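The towel in the corner of the kitchen

I have lived in this flat for two years and I only started liking the kitchen in September. It is a small room and it was never planned very well. There is a run of worktop by the window, the hob, the sink, and then a corner where the pipes come down the wall. The worktop is mostly taken up by the rice cooker and the chopping board. If you want to put a bag of shopping down, you have to move something first.

For most of the first year I put the shopping on the floor. I don't recommend it. Milk leaks, and onions roll under the cupboard, where they are forgotten until they make themselves known.

What changed things was a towel. I had an old bath towel, peach with white flowers on it and a pale blue cartoon pattern, that had gone too thin to be any good after a shower. One Friday I folded it out over the raised bit in the corner of the kitchen, mainly to hide the top, and then put the shopping on it without thinking. It has been the landing place ever since.

I did try to do it properly. I bought a fitted cover first, a Dallska one, grey, with side pockets. It looked smart on the packet. The pockets hung down at the sides and caught my hip every time I walked past, and the surface was so slippery that a tin of tomatoes would travel across it by itself. I gave it a month and then it went to live in the cupboard with the vacuum cleaner bags. After that I tried a Lullden rubber mat, the kind with raised dots. It gripped well enough, but crumbs and flour went in between the dots and stayed there. I scrubbed it with an old toothbrush a few times and then stopped bothering.

The towel does none of this. Things stay where you put them. If there is a drip it soaks in and I change the towel. I have a second one the same size, in plain green, and they take turns. Both go in on a hot wash with the tea towels, and I leave out the softener so that they still soak things up.

The landing place has one rule, which is that nothing lives there. Shopping is put down, sorted and put away. I hold to this fairly well on weekdays and less well at weekends.

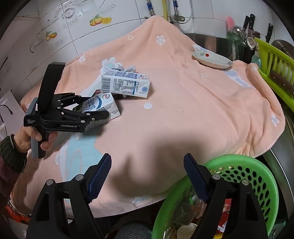
Milk is the thing I handle most. We get through a lot of it in this household, between tea, porridge and a white sauce that I make more often than I should. I buy the long-life cartons because they can sit in the cupboard until they are wanted, and because the fridge is one of those narrow ones where the door shelf won't take anything tall without a fight. I buy a case when the shop has an offer on and bring it home in the trolley.

The case is too big for any cupboard I own, so the cartons have to come out of it. Before they go away I look at the date on each one. I used to skip this, and then found a carton at the back of the cupboard that was five months past its date and had swollen at the corners. So now the older ones go to the front and the new ones go behind. It takes a few minutes. The wrapping goes straight in the bin, or it does on the days when I'm being good. More often it sits about until I have finished and then I do the whole lot together.

I keep cartons on their sides in the cupboard, in two layers. Stood up, they waste the top half of the shelf, and the ones at the back can't be reached without taking out the ones at the front. Laid down, with the ends facing out, I can pull out any of them. A friend told me they would leak. An unopened one hasn't leaked on me yet. An opened one stands up in the fridge, of course.

The washing-up side of the corner took longer to sort out. I had a metal rack to begin with, a Bortolotti, which was the most expensive thing in the kitchen at the time apart from the fridge. It was a handsome rack. It also rusted at every joint within the year and left brown marks on the bottoms of the bowls. I wrote to the shop and they sent me a polite answer about drying it after each use. I did not want a rack that I had to dry.

The one I use now is plastic and bright green, and it cost next to nothing. I have a green basket as well, the sort with holes all over, for cups and small bowls and whatever else won't sit in the slots. They don't quite match, as they came from different shops, but they are near enough. The plastic goes cloudy if you leave it, because the water is hard where we are. Once a fortnight I put both of them in the bath with hot water and a good splash of white vinegar, leave them for the length of a cup of tea, and rinse them under the shower. That does it. The bath gets a clean at the same time.

Plates are another matter. I like them off the worktop altogether, so there is a clear plastic rack up on the wall. I was worried about the tiles when I put it up, and in the end I spent more time deciding where it should go than fixing it. If you are doing the same, hold it up against the wall with something in it and reach for it with wet hands, as you would when washing up. My first choice of place would have had me dripping down my sleeve. I moved it lower by the width of my hand and it has been fine there.

The tiles were here when we came. They are white, and here and there is one with peaches on it. When I first saw the flat I thought they would be the first thing to go. I got as far as asking for a price for the wall, and it came to 1043 before any new tiles had been bought, and so the peaches stayed. I don't mind them now. The towel goes with them, which was pure luck, and when the green one is on I notice that the corner looks a bit plainer.

The pipes and hoses on that wall can't be hidden and I have given up wanting to hide them. I looked at a boxed-in panel from Evell that clips over the top, but I would have to unclip it each time I wanted to get at the tap, and I want that tap where I can see it and turn it off quickly. What I do instead is wipe the hoses down when I do the wall. Grease settles on them more than you would think. A cloth with hot water and washing-up liquid is enough if you do it often, and if you don't do it often you will need to go over it a few times.

Knives are in a block near the rack. I held out against a block for years because they take up space and the slots are hard to clean. The drawer was worse, though, and I had the cut thumb to show for it. I turn the block upside down over the sink every so often and tap it, and you would be surprised at the crumbs. The long utensils are in a glass jar beside it, with the pink brush. The brush is for bottles and for the inside of the jar itself, which gets a sticky ring at the bottom if water collects in it. A folded square of kitchen paper in the base soaks that up, and I change it when I remember.

I timed myself one evening, out of curiosity. From coming in at the door with the bags to having the towel clear again took 13 minutes, and that was with the milk. In the days of putting bags on the floor I would leave them until after supper and then be cross about it.

There are still things I would change. The light in that corner is poor once the sun has gone round, and I work in my own shadow half the time. I would like a strip light under the cupboard, but it needs a socket and the nearest one is taken by the kettle. There is also the question of where to put the small dishes, the shallow ones we use for sauces and bits of pickle. They are too small for the plate rack and they slide about in the basket, and so they end up on the towel, which is against the rule. I have been thinking about a narrow shelf. I measured for one last week and lost the piece of paper, so that's the next job.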